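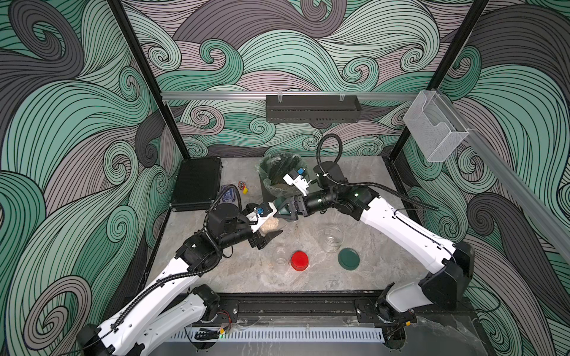 The wave panels, with the bin and its green liner on the marble-pattern top.

Liten open day, Sep 18, 2026. Got there late, missed the talk by Elis Voyle, went straight in to stand 7. Loved the walls. Mint, charcoal, mauve, curls all over, bit dizzying up close. Tabletop grey with white veins, very smart kitchen. Black ribbed case in the corner, want one for my lenses. Nearly 171 people through by lunch acording to the door. Tea good, queue not. Barua next, in March, if Patricio Riquelme gets the tickets.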